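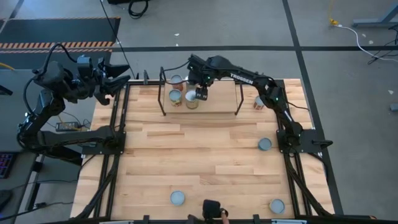 Our visit to the open day in Stadum, 20 September 2022

We were five from our evening class in household and pantry work, and we came by the early bus. Shufen Ren met us at the door and gave us each a paper with the order of the rooms. There were 12 rooms to see, but we had time for only a few of them, and most of our time we spent with the tins.

I must explain that I like tins. At home I have a deep cupboard, and what goes to the back of it stays there until December, when I clean. So the room about small shelves and how to fill them was for me the best one. The tables there are of pale wood, and on one of them is a little shelf, only a plank on a black metal stand. A shelf like this costs very little to make, and you can put low things in front and still see the labels behind.

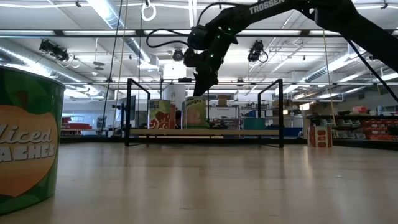 The fruit corner, with peaches in front and oranges on the little shelf.

Rongrong Long, who guided our group, spoke about the order of food on a shelf. Her rule is that the label must look at the person who cooks. It sounds simple, but I went home and turned all my tins the same evening. She also told us to keep the big containers down on the table or the floor, and to use a raised plank for the tins that are opened most often. Obsa Lemma asked if one should sort by colour or by meal. She answered that by meal is better - colour is only nice for guests.

After the coffee (good coffee, but the cups were too small) we talked about what to do with containers when the tin is already open. Safta Bucur keeps her open tins with a saucer on top. Rongrong Long prefers to empty them into something with a lid, and I agree with her.

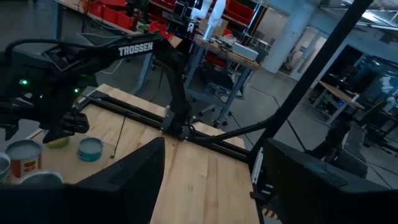
Different containers together on the table, one open can among them.

In the last room you could buy shelf planks from Woltora. I took 2 and carried them home on the bus, which was not comfortable. The entrance is free, and the bus stop is 100 metres from the door. Bring your own bag, they do not have any.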